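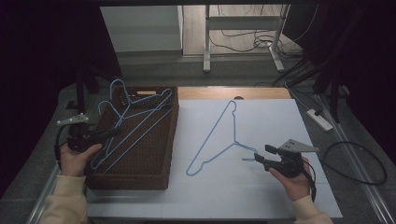

Bitier launches hanger take-back at both shops

For release Tue 18 October

I have been doing other people's laundry for most of my adult life, and if there's one thing I can tell you about wire hangers it's that they multiply. You pick up two shirts, you put the hangers in the closet, and by spring you can't get the door shut! So I'm very happy to say that from today, Bitier will take them back. All of them, from any cleaner, at both our shops.

My name is Samira Jaber and I run Bitier with my business partner, Qusai Smadi. We tried this out in July at the Esquivel shop, with a wicker basket by the register and a handwritten card. I figured we'd get a few dozen. We got 2653 hangers in one month (Qusai kept the tally, I would have given up), and 1259 of those were good enough to go straight back on the rail with somebody's clean pants on them.

Bringing them in is easy. Drop them in the basket, tangled or not, and we'll do the rest. Our sorting table is in the back, and each hanger gets laid out flat so we can see whether the shoulders are even and the hook still has its shape. The bent ones go in a bin for the scrap metal yard. Please take off any paper covers and safety pins first, my fingers will thank you.

We take wire hangers in any color, kids' sizes too. We can't take plastic, wood or the padded satin kind, sorry! If you have a big load, say a whole closet from a move, call ahead and Rima Abou Jaoude at the Winoretti shop will set a time with you. She once took in 97 from a single customer and was delighted about it.

Regulars have been asking if they get anything for it. Yes! Every full bag gets you one shirt washed and pressed free, and you can save that up for the holidays if you like. Bags are at the counter.

Reporters are welcome to come by and watch us sort, mornings are best. Ask for me at the Esquivel shop, or for Rima at Winoretti.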